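Manipulation Project Course
Handout 4: Grasp Planning and the Handled Object Task
Issued 25 November 2018
Course lead: Elspeth Cairns. Laboratory instructor: Lachlan Baird.

1. Purpose of this handout

This handout sets out the requirements for the second graded task of the project course. It should be read together with Handout 3, which covers arm safety and the use of the stop button. Students who have not signed the safety form for the Cowie laboratory may not work at the robot tables until they have done so.

The task asks each team to plan, test and report on a method for picking up a household object that has a handle. The arm is to approach the object, close on it, lift it clear of the table and set it down again in an upright position. Teams may write their own planner or extend the one supplied in the Jundetti code package.

2. Background from lecture

A grasp is described in these notes by three things: where the fingers touch, the direction from which the hand arrives, and how far the fingers are open before contact. The third is often left out of student reports. It must be stated, as a hand that is open too little may strike the object on the way in, and a hand that is open too far may strike something beside it.

For a parallel gripper, the two contact points should face each other across the object. On a cylinder, the line between them should pass close to the center axis. If the line is well off center, the object will tend to turn or slide out as the fingers close. Flora Rankin's lecture slides give the geometry for this case, and the derivation is not repeated in this handout. Students are expected to be able to reproduce it.

Handles complicate matters in two ways. A handle offers a second place to grasp, usually a narrow one. It also takes up space around the body, so that an approach that works for a plain cup may bring a finger or the palm into contact with the handle. A planner that treats every cup as a plain cylinder will not receive full marks, even if it succeeds on the day.

3. Equipment and table time

Each team is assigned one table and one arm for its sessions. Sessions last 30 minutes. Table time is booked through Bouchra Naciri, and a team that arrives without a booking will be asked to wait. Teams should arrive with code that has already run in the Zolance simulator. Debugging of basic syntax errors during table time is discouraged.

The recorded trial set for this course now holds 1,763 attempts from earlier classes. It may be used for tuning, but 220 of these attempts have been set aside for grading and are not available for download. Teams may not attempt to rebuild the withheld set from older course material.

4. Choosing an approach direction

The planner should choose its approach direction from what the wrist camera reports at the start of the attempt, before the arm moves forward. A fixed direction written into the code is not acceptable. With the mug turned so that its handle faces the gripper, and the open fingers still short of it on either side, a straight advance at table height has to take account of the loop before the pads are level with the body. The team must decide whether to close on the sides of the body, to take the handle itself, or to come in from above, and must explain the decision in terms of clearance. The yellow interior against the blue rim gives a strong color edge, and teams may use it to estimate the center of the opening — provided that the method does not depend on those two colors alone.
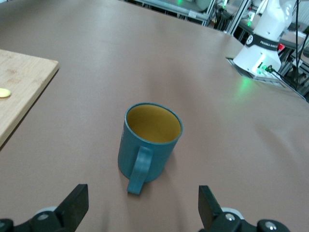 Clearance must also be checked against everything else within reach of the hand. The model of the workspace supplied with the task includes the table plane only. Cutting boards, raised fixtures and neighboring arms are to be added by the team wherever they are present, such as the board lying to the left of the mug and the white arm standing on the far side of the table. A report that lists only the target object will be returned for revision.

5. Report

The report is limited to 32 numbered paragraphs, not counting figures and code listings. It must state the grasp chosen, the finger opening used, the approach direction and the conditions under which the planner declines to act. Failed attempts are to be reported in the same detail as successful ones. Marks are not deducted for an honest failure that has been properly analyzed.

Questions about grading should be sent to Gillespie Laing. Questions about the Bronedar control interface should be raised in the laboratory, where they can be answered at the table. Revised reports will be accepted until the end of March.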